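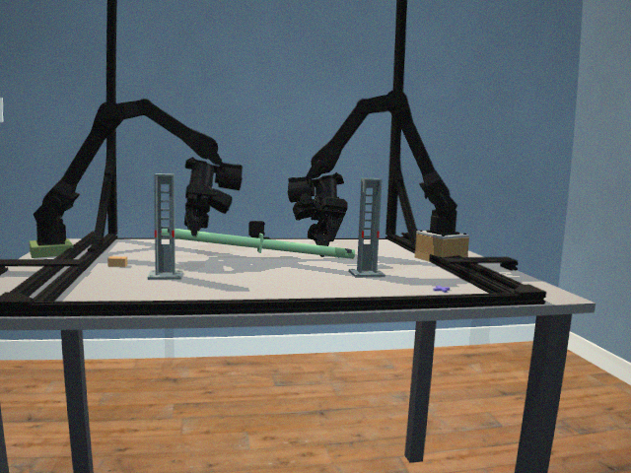
Last updated: September 29, 2022

Jultar winter concerts: your questions

I get a lot of the same emails at this time of year, so I've put the answers in one place. If you can't find what you need, write to me through the contact form and I'll get back to you, usually in the evening once I've put the fiddle down.

What sort of music is it?

Mostly old dance tunes from Sweden and Norway, with a few songs in between. Polskas, waltzes, the odd schottis, and a couple of wedding marches that I can't leave out because people complain. We also play things we've written ourselves, and I try to say which is which from the stage, though I do forget when I'm enjoying myself! If you've heard the first Jultar album you'll know roughly what you're in for, except that it's louder in the room and the slow ones are slower.

When and where are you playing?

The winter run is in January, at Jorisholm. It's the old chapel building at the top of the hill, with the concert room on the ground floor and the bar across the corridor. There are 7 concerts this time, which is more than we've ever done in one go. The dates are all on the concerts page and I keep that one up to date, so please trust it over any poster you see.

What time does it start?

Music starts at half past seven and doors open at seven. We play two halves with a proper interval, long enough to queue for a drink and finish it. We're normally done before ten. If you've got a last bus to catch, sit near the back on the left, where the door is quiet, and slip out whenever you need to. I won't be offended (the drummer might, but we haven't got a drummer).

How do I buy tickets?

All tickets go through Brultidex. You can print them or show them on your phone. I know some of you don't like booking online, and I'm sorry, but I can't take phone bookings any more. I tried it one winter with a notebook and sold the same row twice. If any seats are left we sell them at the door, cash or card, but please don't set off on a long drive counting on that.

My Brultidex email hasn't arrived. What now?

Look in your junk folder first, it's nearly always there. After that, log in on their site with the address you booked with and you should find the tickets under your orders. Still nothing? Send me your surname and the date of the concert and I'll check the door list. You'll be let in if you're on the list, email or no email.

Can I get a refund?

Yes, up to 7 days before the concert, through Brultidex. Closer than that, I can't refund you but you can swap to another night if there's space, or give the ticket to a friend. You don't have to tell me you've given it away. If we cancel because of snow, everyone gets their money back without having to ask.

Are the seats numbered?

No, sit where you like. The front fills up first and I've never understood why, as the sound is much nicer from the middle. The keyed fiddle has a lot of ringing strings on it and they need a bit of air before they reach you.

Is there step-free access?

There's a ramp at the side entrance and everything we use is on one level after that, including the toilets. Wheelchair spaces are 29 on the booking plan, right by the aisle, with a companion seat next to it. If that one's gone, or you need more than one space, drop me a line and we'll move some chairs. There's a hearing loop too, and it works best on the right-hand side.

Can I bring children?

Please do. Under-fives are free if they sit on a lap. If yours gets restless, take them out to the corridor and come back in between tunes. A bit of wriggling and humming is fine by me, I grew up falling asleep under a bench at this kind of evening.

Will there be dancing?

At the last concert of the run, yes. We clear the chairs after the interval and play for an hour. There's a short lesson beforehand, 3 basic steps and how to turn without flattening anyone. Come in shoes that slide a little. At the other concerts there isn't room, although someone always has a go by the coats.

Can I bring my instrument and join in?

Not in the concert itself, sorry, but there's an afternoon workshop before the second and fifth concerts. I teach a tune by ear and we play it until it sticks. You need to know your way round your instrument, but you don't need to read music. Any instrument is welcome as long as it can play fairly softly. Workshop places are separate from concert tickets, so check you've booked both if you want both.

Where can I get the sheet music?

We use the Sundqvist tune book for most of the older pieces and I sell copies at the interval. Our own tunes are on the downloads page, free, in my handwriting, with my apologies for the second part of the D minor one. I need to redo it. The repeat mark is in the wrong place.

Can I film or record?

Record the sound on your phone to learn from, by all means. I'd rather you didn't film whole tunes, and please keep the screen low so the people behind can see. No flash.

Where do I park?

There's a small car park behind Jorisholm and it's full by quarter past seven. After that it's the lane, on the wall side only. The other side belongs to the farm and they need to get the tractor through, so please leave the gate clear even if it looks as if it's never used.

Do you play weddings?

Sometimes, as 2 fiddles or as the whole band. Tell me the date, the place and whether you want us for the walk in, the dancing or both. Summer books up early.

Is there a mailing list?

Yes, the sign-up box is at the bottom of the contact page. I send a message when tickets go on sale and another when we've got something new recorded.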